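**Ticket:** right arm stalls short of drawer pull in sim
**Project:** Jireš (two-arm drawer bench, home build)
**Component:** Numia planner, Fledix gripper driver
**Opened:** 23rd April
**Status:** open, workaround in place

**Problem**

Task is "open top drawer" in the attic room. Left arm moves to its hold pose at the lower left of the chest, right arm goes to pre-grasp beside the top drawer, then stops. No collision warning. Planner returns NO_PATH after 800 iterations and the run times out. The same task passed in March on the old room, which had plain walls and no window.

**Setup**

- Numia planner, default config except for the joint limits
- Fledix driver in sim mode, both grippers
- Control loop at 72 Hz
- Room and chest loaded from the Bemeo scene file, no edits

**Steps to reproduce**

1. Load the attic room and spawn the robot facing the chest.
2. Send both arms to the ready pose.
3. Run the drawer task with the top drawer as target.
4. Watch the right arm after it reaches pre-grasp.

**Log**

```
[planner] target: drawer_top/handle
[arm_l] hold pose reached
[arm_r] pre-grasp reached, gripper open
[planner] approach segment: NO_PATH (800 iter)
[task] timeout, abort
```

View from the robot at the point where the right arm stops:

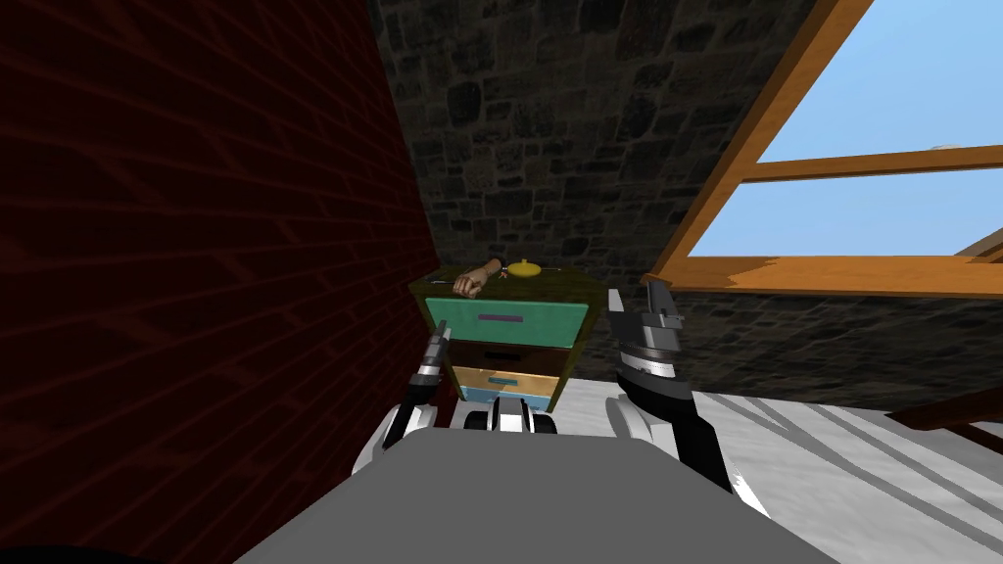
*Right gripper open beside the chest, level with the teal drawer. Target is the purple handle.*

**Checks so far**

Handle frame: drew the axes on the purple handle. Origin is centered on the drawer face and the approach axis points out into the room. Not the cause.

Props on top: the fist and the small yellow pot-like object both have collision meshes. Removed both and reran. Same result, so they are back in. They only matter if the wrist comes in high.

Left arm: parked it at ready instead of the hold pose. The planner got further once, then failed in the same place. Probably luck with the seed. Fixed the seed to 27 for all runs after that and could not get the better result again.

Window: this is the first room with a window close to the right arm. Turned on the collision overlay and found that the window and its sill are wrapped in a single convex hull. The hull bulges into the room well past the visible wood, and the elbow has to swing through that volume to bring the gripper in front of the drawer. With collision off for the window, the approach solves on the first try.

Brick wall: also checked with the overlay. Flat box, matches the mesh. No change needed.

**Cause**

Bad collision shape on the window in the Bemeo scene file. The planner is doing what it was told. The missing warning is a separate issue – the driver only reports contact, and the arm never gets that far.

**Workaround**

Replace the window hull with separate boxes for the sill, the crossbar and the side jamb. Done by hand in a local copy of the scene. The sloped jamb needs its own rotation; an axis-aligned box there puts the problem right back.

With the boxes in and seed 27, the right arm reaches the handle and the gripper closes. Drawer opens on 2 runs. On the next run the fingers slipped off the handle partway through the pull. Friction on the handle is still at the scene default, so that gets its own ticket.

**To do**

- Export the window with split collision shapes so the hand edit can be dropped
- Print the blocking object when the planner returns NO_PATH
- Rerun with random seeds
- Try the light tan drawer next; its handle is lower and the left gripper may be in the way
- Leave this open until the scene file is fixed at the source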